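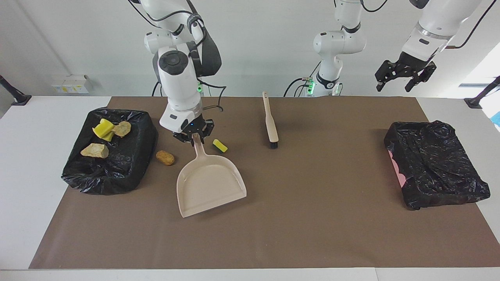

Visit report: Oltwood demonstration hall, October

Purpose of the visit was to see a two-arm tabletop cell doing clean-up work before our equipment request goes in. We had two hours on site. Yevdokiia Stasiv from Oltwood ran the session and answered most of the cost questions herself. The rest went to her service desk and came back by email.

The hall has three bays. Bay one is a packing line from Brusero, which we skipped. Bay two is the sweep-and-sort station, the reason for the trip. Bay three was closed for rewiring.

Sweep and sort

The station uses two white arms with black two-finger grippers, mounted at the rear of a table. Work surface is a brown mat. Tools are ordinary household items: a beige dustpan, a long-handled brush with dark bristles, sponges. The right arm takes the dustpan by its handle and sets the scoop down toward the front edge. The left is meant for the brush. Stones and sponges go into bins lined with black plastic.

Points I noted for our own layout:

The arms need free height above the table. The left one goes well up before it comes forward again, and the shelf over our bench three would have to come off.

Cables loop out beside the base of the left arm. Our benches stand tight against the wall, so plan on moving them forward.

Status lights are at the base of the left arm and on the right wrist. Both could be read from the operator's side.

Grippers are the stock two-finger type. Stasiv quoted no extra charge for the first spare set. Finger pads are a consumable and are billed separately.

Costs

The quote is split into hardware, installation and support. Hardware can be bought outright or leased over 20 months. The lease includes one arm swap. Purchase does not.

Support is $3,307 per year for the pair, phone and remote only. An on-site visit is $125 per hour plus travel, with travel time billed at the same rate. We are far enough out that one call would use most of a day. I would budget for two calls in the first year.

Training is 19 hours for two operators, held at Oltwood. Additional operators can be trained in house, but Oltwood will not certify them.

Mats, bin liners, brushes and dustpans are not in the quote. We can buy these locally.

Comparison

Kļaviņa offers a single-arm cell with a fixed scoop. It is cheaper, but it needs a fixture for every tool change. Plireo has a two-arm unit on a cart. I have asked for their floor load figures and have not received them.

Open items

Written lead time from Oltwood. Price of finger pads by the dozen. Whether the lease can start after delivery instead of at signing. Facilities to confirm a separate circuit for bench three.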